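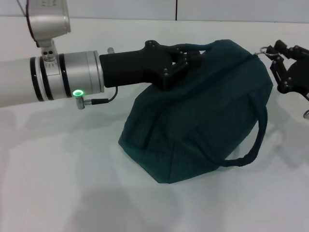 Touch-up spots on matte gray panels show from the side

Interior Finishes > Paint and Coatings > Repairs

Jiden
Posted Wednesday, November 14, 2018

I have a run of flat MDF panels finished in light gray matte water-based enamel, next to a wall in flat white emulsion. The panels were sprayed by a shop in Hasetport. The wall was rolled by me. In September I filled a few dents in the panels with fine surface filler, sanded them with 240 grit, and touched up with paint from the original can using a small artist's brush.

Straight on, the color match is acceptable. From the side, under window light, each spot reads as a shinier patch with a visible outline. A second coat on two of the spots made them more obvious. The same procedure on the white wall left no trace.

The can label says 2 hours to recoat at 20 degrees C. The room was at that temperature and I waited overnight. Batch number on the can matches the one on the shop's invoice (3102). Is this a sheen problem, a texture problem, or the filler? I would prefer not to respray everything.

Murevness

Most likely both sheen and texture, with the filler contributing.

The term for this is flashing. Filler is more porous than the cured enamel next to it. It draws water and binder out of the first coat, and that coat dries at a different sheen from its surroundings. Spot priming the filler before paint prevents it. You don't mention a primer, so I assume there was none.

Texture is separate. A sprayed film is flatter than a brushed one. Low-angle light exaggerates the difference, and you see it as a change in gloss even when the sheen is identical. Flat wall emulsion scatters light so widely that small texture changes vanish, and your wall already had roller stipple to hide in.

A third possibility is the can itself. Matting agent settles to the bottom. If the paint was stirred briefly or taken from the top, it will dry glossier than the sprayed finish. Stir for several minutes, scraping the bottom, and brush out a test card.

To repair:

1. Sand each spot flush with 320 grit on a hard block. Extend past the outline of the touch-up until you can't feel an edge.

2. Wipe with a damp cloth and let dry.

3. Spot prime any exposed filler or MDF. Sand lightly once dry.

4. Coat the whole face of the affected panel, from one seam to the next, with a fine foam roller. Stop only at a seam or an outside edge.

Step 4 is the important one. A change in texture at a seam is very hard to see. The same change in the middle of a flat surface is easy to see. 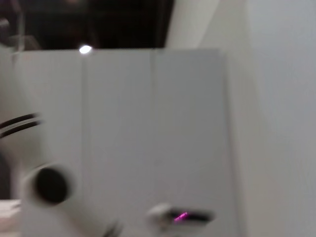

Hunt

Had the same thing on a gray door. Thin the paint a little and dab it on with a bit of sponge. Worked for me, but mine was in a dark hallway.

Jiden

Test card from the top of the can dried visibly shinier than one taken after a full stir, so settling was part of it. No primer was used, correct. I will do one panel with the foam roller first and compare it with its neighbor before doing the others.

Contact | Copyright 2018 | Back to top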